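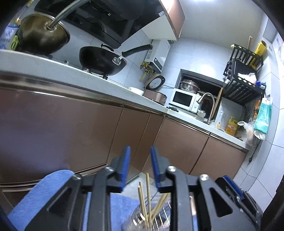 Chopstick duty on the blue towel, with the kitchen behind.

I've had the Sernomari hand-held gripper for two months now, and I've been meaning to write this up for anyone else who wants to teach a robot kitchen chores at home without buying the robot first. You hold the thing, you squeeze, you do the job the way you'd like it done, and the recording gets turned into something an arm can learn from later. My own background is in bread baking, so please take the technical parts with that in mind!

First, the comfort. I have small hands and I was worried, but the trigger is light and I can do 70 demonstrations in an afternoon before my wrist starts complaining (with tea in between, I admit it). The two fingers close evenly and they're gentle on plastic spoons and ladles. Chopsticks are another matter. They like to roll, and if you come in at a lazy angle you pinch one and drag its neighbor along. It took me 14 tries to get one I'd call clean, and I was so pleased that I forgot to stop the recording.

I tried the Bellemum remote-control kit last November, and for big, slow things like moving a pot lid I'd still say it's the nicer way to work, sitting down with a joystick. But for fiddly utensils there's such a lag between your thumb and the arm. With the gripper in your own hand you just feel where the stick is going.
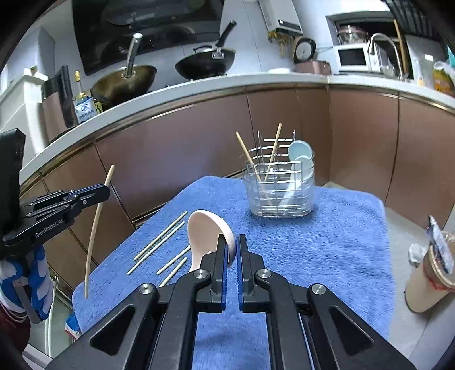 Ninh, who has the same model, wrote back that I'm too easy on it: "You haven't mentioned the calibration. Mine drifts after 8 or so runs, and then every grasp comes out a bit to the left." Fair enough, mine does it too, though less often since I started letting it sit switched on for a while before I begin.

The manual is thin, and the carrying case won't close with the charger in it. Tresthorpe, where I ordered, swapped a sticky trigger without any fuss and paid the postage both ways. I'd buy it again, and I'd buy the spare finger pads at the same time.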